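칠월, 저녁 아홉 시 조금 넘어서

오늘은 하루 종일 천을 만졌다. 말로 하면 참 별것 아닌데, 자려고 앉으니 손끝이 아직도 보송보송한 것 같아서 몇 줄이라도 적어 두고 싶어졌다.

아침에는 비가 올 듯 말 듯해서 빨래를 돌릴까 말까 한참 망설였다. 결국 커피를 다 마시고 나서야 마음을 먹고 서랍을 몽땅 뒤집었는데, 세상에, 손수건이며 행주며 작은 보자기가 어찌나 많이 나오던지! 헴민에 살 때 쓰던 것도 있고, 엄마가 싸 주신 것도 있고, 어디서 왔는지 도무지 모르겠는 것도 있었다. 버릴 것은 버리자고 다짐하고 시작했으면서 막상 하나씩 펴 보니 다 아까워서, 버린 것은 결국 구멍 난 행주 한 장뿐이다. (그것도 쓰레기통에서 한 번 꺼냈다가 다시 넣었다.)

즈덴카 오브라도비치 아주머니가 예전에 그러셨다. 천은 급하게 개면 꼭 다시 펴게 된다고. 칼루스베르크에서 아래윗집으로 지내던 시절, 아주머니는 무얼 하든 탁자에 종이부터 한 장 깔고 시작하셨다. 그때는 좀 유난스럽다고 생각했는데 이제는 내가 똑같이 하고 있으니 우습다. 종이를 깔면 보풀도 잘 보이고, 다 끝나고 둘둘 말아 치우면 되니 편하기도 하다.

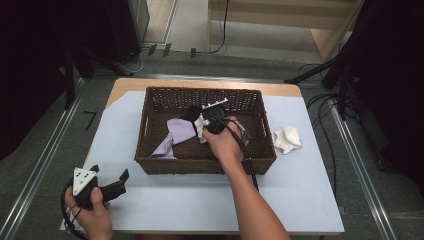
바구니는 역시 고리버들이 제일 좋다. 플라스틱 통도 써 봤지만 여름에는 답답해 보이고, 무엇보다 양쪽에 손잡이 구멍이 뚫린 것이라야 들고 다니기가 수월하다. 바모라 시장에서 등나무 비슷한 것으로 짠 큰 바구니를 900에 팔길래 한참 들었다 놨다 했던 일이 생각난다. 그때는 비싸다고 그냥 돌아섰는데 집에 와서 일주일은 생각이 났다.

흰 천은 흰 천끼리, 색 있는 천은 색 있는 천끼리 두는 것이 원래 내 방식이다. 그런데 오늘은 왠지 연보라색이 흰색 옆에 있는 것이 예뻐서 그냥 섞어 두기로 했다. 누가 검사할 것도 아니고, 내가 열어 볼 때 기분 좋으면 그만이지 싶다. 연보라는 원래 내가 잘 안 고르는 색인데 나이가 드는지 요즘은 자꾸 그런 색에 눈이 간다. 다음에는 그 색으로 베갯잇을 하나 만들어 볼까. 인다네 집에 남는 천이 있다고 했으니 전화해서 물어봐야겠다.

점심은 찬밥에 오이지로 때웠고, 오후에는 다림질을 대략 20분쯤 하다가 너무 더워서 그만두었다. 손수건까지 다려 쓰던 시절의 나는 대체 얼마나 부지런했던 걸까. 구김이 좀 있으면 어떤가, 어차피 가방에 들어가면 다시 구겨질 텐데. 남은 것은 선선해지면 하기로 하고 창문을 열어 놓고 마루에 한참 누워 있었다.

내일은 식초를 사야 하고, 바늘쌈지도 찾아야 한다. 분명히 부엌 둘째 서랍에 넣었는데 오늘 그 난리를 치면서도 나오지 않았다. 이제 불 끄고 자야겠다.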